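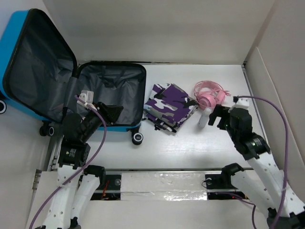 Valter Sundqvist reckons anyone who folds clothes for a suitcase that size has never had to find a pair of socks in a station. Roll everything, he wrote, and roll it tight. He has been writing this on the Sividell luggage board for as long as there has been one, so I took no notice, but it did set the rest of you off, so I'm giving the matter its own thread.

The position: blue hard-shell, nothing in it yet. One bundle of purple camouflage, folded square-ish. One pair of pink headphones with the cable wound over the headband. Ferry in the morning. What goes in first?

Ishbel Rennie

---

**lowlander_k** wrote:

Headphones first, in a corner, then clothes round them. The shell does the protecting, the clothes stop the rattling. I've done it like that since school trips and have only broken one pair, and that was by sitting on them in a pub.

---

**Valter Sundqvist** wrote:

Headphones do not go in the case at all. They go on the head. It's in the name.

And since I've been quoted, I'll add that a hard shell punishes folding. In a soft bag you can punch a folded thing until it behaves. In a rigid half-shell you have rounded corners, and a square does not go into a rounded corner. You get a little wasted pocket at each end. Four corners, four wasted pockets, and then people complain the lid won't shut.

---

**mrs_tansy** wrote:

> a square does not go into a rounded corner

It does if it's a T-shirt, Valter. It's not a paving slab.

---

**Ishbel Rennie** wrote:

I wear them on the ferry until the battery of the player goes, which is usually before we've left the harbour. After that they live in the case. I'm not walking round Lesus with pink things on my neck like a lost toddler.

lowlander_k, how do you do the cable? Mine is bundled over the headband because that's the only way it stays put. My brother says this kills them at the plug end.

---

**lowlander_k** wrote:

Your brother is right, sorry. Loose loops, one bit of string, tuck it inside the band. If you wind it tight it goes at the plug and you'll spend the holiday listening to the left half of everything.

---

**dunmore** wrote:

I wind mine round and round like a yo-yo and have had them six years. Just saying.

---

**lowlander_k** wrote:

And how do they sound?

---

**dunmore** wrote:

Crackly. But they did in the shop.

---

**Valter Sundqvist** wrote:

Can we return to the clothes. I timed this once. Took everything out of the old Sjögren case, folded it and packed it, then took it out and rolled it. Rolling was 12 minutes quicker to unpack at the other end, because you can see every item from the side.

---

**mrs_tansy** wrote:

Twelve minutes quicker to UNPACK? What are you taking, the contents of a museum?

---

**Valter Sundqvist** wrote:

I was away for most of July.

---

**Ishbel Rennie** wrote:

Right, I tried his way. I am a fair person. I undid my nice fold and had a go at rolling it on the table, and the thing has dark edging and odd little strappy bits that poke out wherever you finish. So you roll, you put it down, and the straps work their way out. I rolled again from the other end and they worked their way out of that one too.

I've now got this:
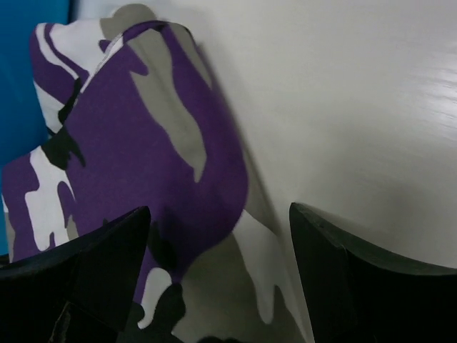 *Purple camo, crumpled, not rolled. Comments on my technique not needed.*

---

**mrs_tansy** wrote:

Oh dear. You had a perfectly good bundle.

---

**dunmore** wrote:

At least you'll never lose it. Purple camouflage, where would you even hide? A disco?

---

**Valter Sundqvist** wrote:

You have to tuck the straps in before the first turn. I did say this in the other thread. Fold the edges to the middle, straps inside, then roll from the thick end. Also you want a surface with some grip to it. On a smooth table the cloth slides away from you and you end up chasing it. Do it on the bed.

---

**Ishbel Rennie** wrote:

So your method for not folding begins with folding.

---

**Valter Sundqvist** wrote:

One fold. A preparatory fold.

---

**corrie_b** wrote:

New here, hello. I read all 316 posts in the old rolling thread before joining and I still don't know who won.

My question is about the lining. Ishbel, yours looks baggy, with creases going down towards the hinge. Mine (a Sturna, grey inside as well) has gone the same way and things slip behind the loose bit. Last trip I lost a sock and a bank card. Does anybody glue it?

---

**Ishbel Rennie** wrote:

Welcome, corrie_b. It's always been a bit wrinkly, and I just lay flat things over the folds and pretend. Please don't glue it before someone sensible has answered.

---

**mrs_tansy** wrote:

Don't glue it! Glue goes through thin lining and comes out shiny. A few stitches at the loose part with a curved needle, if you can get at the edge. If you can't, double-sided tape, and do it again next year.

---

**lowlander_k** wrote:

Tape here too. And check the strip of cloth over the hinge while you're in there - that's where my bank card turned up, eight months after I'd cancelled it.

---

**corrie_b** wrote:

Just looked. Sock found. No card.

---

**dunmore** wrote:

So are we any further on with what goes in first?

---

**Ishbel Rennie** wrote:

I've decided. Clothes refolded, the original way, laid flat on the bottom with the straps underneath where they can do as they like. Headphones on top of that, cups down, cable in loose loops (thank you lowlander_k, and my brother needn't hear about it). Shoes round the outside. Valter's wasted corners will get a sock each.

---

**Valter Sundqvist** wrote:

Rolled socks?

---

**Ishbel Rennie** wrote:

Balled.

---

**Valter Sundqvist** wrote:

I'd like it noted that a ball is a roll that's been badly brought up.

---

**mrs_tansy** wrote:

Noted. What time's the ferry, Ishbel? If you're on the early one the café on board doesn't open until you're well out, so take a sandwich. Not in the case.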